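Notes for the library talk: Keeping What the Kitchen Gives You
Tuesday evening, doors at 7, Gromier Branch Library, downstairs room

(Wait for people to settle. Say hello to the back row first, they always feel left out.)

Good evening, everybody, and thank you so much for coming out. I know the parking at Gromier is a trial and I know some of you walked up from the bus, so please, take a seat, get your coat off, and if the cookies have not reached you yet then put a hand up and somebody will send the plate along.

I'm going to talk tonight about dry goods. Flour, beans, rice, oats, the plain things that sit in the cupboard and wait for us. It doesn't sound like much of a subject, I know. My own family laughed when I told them. But I have been thinking about pantries for a very long time now, ever since I was small enough to sit on the bottom shelf of my grandmother's -- and I do mean on it, next to the potatoes -- and I find there is always more to say than I have time for.

(Pause. Drink some water.)

My grandmother's house was out on the Plemura road, the last one before the feed store. She had a pantry about as wide as a church door, with a string for the light and a curtain in place of a door, and she could find anything in it in the dark. She bought flour twice a year. She bought beans when the Lemine boys came through with the truck, and she'd run her hand down into the sack before she paid, right up to the elbow, feeling for grit and damp. I asked her once what she was looking for and she said, "I'll know it when I touch it," and went right on.

I tell you this so you understand that I came to it by way of habit, and I picked up the reasons much later, from books mostly, and from a good many mistakes of my own. I'll get to the mistakes. Some of them had wings.

(They usually laugh here. If they don't, carry on.)

So let's begin with what goes wrong. Food in a cupboard has a handful of enemies, and damp is the one I'd put first. Flour takes up water from the air very easily. You'll have seen it clump in August. Beans are slower about it, but a bean that has been damp and dried again will cook unevenly, and you'll be standing over that pot until bedtime. Warmth is next. The shelf over the stove is the handiest one in the house and it's the worst place you could choose, particularly for anything with oil in it, such as whole wheat flour or nuts or brown rice. Then light, which fades your spices. And then the moths.

I had moths the winter I moved into the apartment on Joshi Street. They came in with a bag of birdseed, as far as I could ever make out, and I'd put the birdseed right beside the cornmeal like a fool. I threw out nearly everything. I vacuumed the shelf corners and wiped them down, and I did it again the week after, and I still found one in March sitting on the sugar as calm as you please. If you take home only one thing tonight, let it be that birdseed lives in the garage.

(Ask for a show of hands: who has had moths? Let them tell a story or two, but only a couple, or we'll be here past 9.)

Now, freezing. A new bag of flour can go in the freezer for a few days before it goes on the shelf, and that takes care of most of what might be riding along inside. Wrap it well. When it comes out, leave it wrapped until it has come all the way back to room temperature, so the wet forms on the outside of the wrapping and stays out of your flour. I skipped that step for years and wondered why I had lumps.

(Picture up on the screen now.)

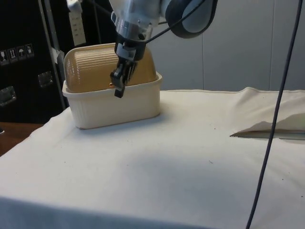 Containers are where people like to spend their money, and I'd ask you to slow down a little before you do. My grandmother used lard tins and pickle jars and whatever else came through the house, and she did very nicely. What matters is the lid. A plain cream-colored plastic container like the one up there on the white cloth can be a perfectly good home for rice or oats, provided it's meant for food and it shuts tight. You can try the lid with a little water over the sink. Close it up, tip it over, and give it a minute. If it drips, use it for buttons. Glass is lovely and you can see what you have, but it's heavy, and I no longer keep it on any shelf above my shoulder.

Please label things. Write what it is and the month you bought it, on masking tape, in big letters. I once made a whole pan of biscuits with powdered sugar, and my brother-in-law ate three of them out of politeness, and we have never discussed it since.

(If time is short, skip the next bit and go to questions.)

A word about how much to keep. There was a time I had some 20 pounds of split peas in the hall closet, next to the boots, on account of a sale. I don't even care for split peas. Buy what you cook, put the new behind the old, and once in a while have a week when you shop from your own shelves first. We do ours in January, when the roads are bad anyhow, and we've had some very odd suppers and a few good ones. The barley and onion one is on the handout, on the back.

Questions next, and then there's more coffee. The handouts are by the door, and the blue sheet has the bean soaking times that people asked me for last fall. Please take two if you have a neighbor who couldn't make it tonight.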